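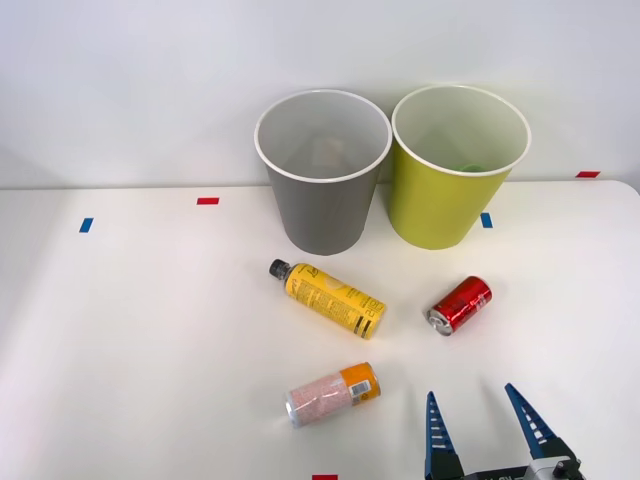 Can the public sit in on a broadcast of the Relum foreign affairs hour?

Visitors are admitted on open days in April and June, provided they register at the Osano building before noon and leave their phones at the desk.

I went on April 7, 2024, when the topic was the Amik border talks, then in their second year and still stuck on the seating. The host, Mirko Parisi, has predicted a breakthrough every spring I can remember. He wore the confident tie.

His guest was Rangi Dunstan, a retired negotiator who answered the first question with a history of the Marras treaty of 1878. We had reached the second article by the commercial break. Parisi asked him which side wanted peace more. Dunstan said both wanted it badly and preferred that the other side pay for it, and the man next to me wrote this down.
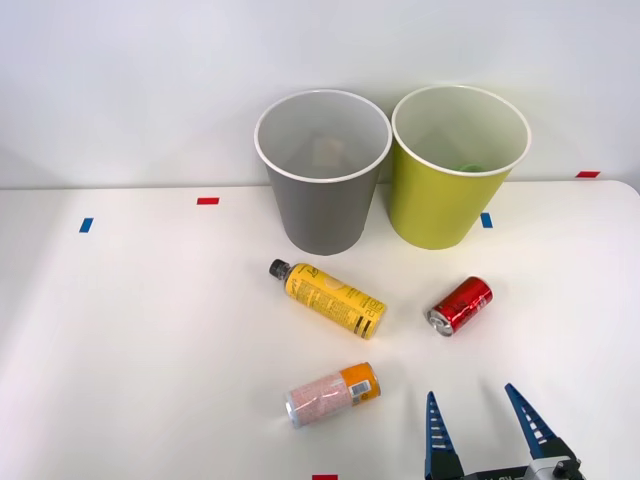

After the break they put up a map. The disputed strip is home to more than 3000 people, and it got four minutes. The quarrel between the two foreign ministers got the rest of the hour, including a long look at who had failed to shake whose hand in the Marras hotel lobby. A retired general joined by telephone to say the situation was serious. He was thanked warmly.

We were then shown the control room, where a producer explained that calm guests lose viewers. Dunstan is booked again for June. The exit is through the gift shop, and the mugs are overpriced.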